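Bench Notes: The Drumier Kitchen Kit, Month Three

Regular readers will remember that we signed up for the Drumier two-arm kit in September, on the understanding that it would be teaching itself to handle barware by Halloween. It is now 8 December 2022 and I have a review, of sorts.

First, what you get. Drumier doesn't make arms. It sells the part that sits on top of arms you already own: a software license, a calibration routine, a library of what it calls starter tasks, and a support line that is answered by real people in Follville between breakfast and their lunch. The price is $249 a month per pair of arms, and the minimum term is a year. There is also a setup fee of $2,378, a number so specific that I assumed it had been worked out to the last screw. I asked. It is "standard."

Setup took us two days, one of them spent on page 23 of the manual, where the left arm and the right arm swap names without telling you. Drumier has known about page 23 since the spring. A corrected page is on the way.

Once the arms agreed on which of them was which, things picked up. The starter tasks are grouped into packs. We got Table Basics (put the cup on the tray, take the cup off the tray, and so on through the evening) and paid extra for Drinks Service, which covers citrus, spoons, glassware and the stands and racks that glassware tends to live on. You lay out your own things, show the system each one a few times by hand, and then let it try. It does not need the brand of bowl in the brochure. We used what we had in the cupboard and what the grocery store had on the shelf, and I count that as the kit's best feature by a long way. 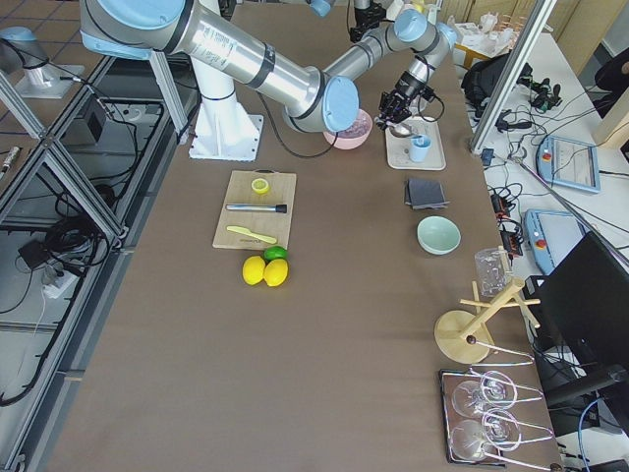
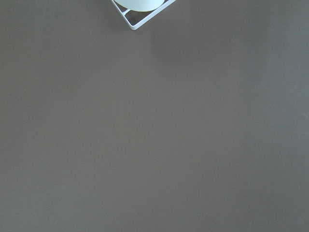

The wrist cameras deserve a paragraph of their own. Drumier supports most small ones and the software does a good job of matching what they see with what the overhead view sees. Where it struggles is with pale things on pale things, and with anything made of thin wire. A lemon it will find from across the room. A white rack makes it think for a while. You can watch the confidence score wander up and down on the screen like somebody choosing a line at the supermarket. The answer from Follville was to add more views from more angles, and this did help, though it was also the answer to every other question we asked that week.

Spoons are the other sore point. A small spoon lying flat is hard for any gripper, and I don't hold that against Drumier alone. But the Drinks Service pack lists "spoon, flat surface" as a ready task, with a green check mark next to it. On our bench it was ready in the way that a teenager is ready to leave the house. We had better luck after turning the approach speed down to the second-lowest setting, which the manual advises against.

Glassware went better than I feared. Grip force has sensible limits out of the box and the stem grasp is careful to the point of being timid. If you plan to run the kit in front of visitors, bring something for them to read.

How does it compare? The only other product we have spent real time with is the Grirden package, which is cheaper by the month and charges you for every task you add. Grirden's screens are nicer. Its two-arm planning is worse, and it has a habit of parking one arm exactly where the other one wants to be, then reporting a success. If you only have one arm, save your money and go with Grirden. With two sharing a table, Drumier earns the difference.

A few practical points for anyone thinking of ordering:

The license is tied to the controller, so if you swap controllers you have to call. Call early.

Logs are kept for 2,000 runs and then overwritten from the oldest. There is no warning. Export them weekly.

The calibration target comes folded in four. Ours still has the creases and the software still complains about them. Ask for the rigid one, which is free if you ask and isn't mentioned if you don't.

You will want more table than you think, and a second one for everything that plugs into the first.

We are keeping the kit to the end of the term, partly because it is useful and partly because of the term. The next pack on the list is Assefa, a coffee service set that Drumier is offering to current customers at half price through the end of the winter. It includes pouring. I have moved the good rug.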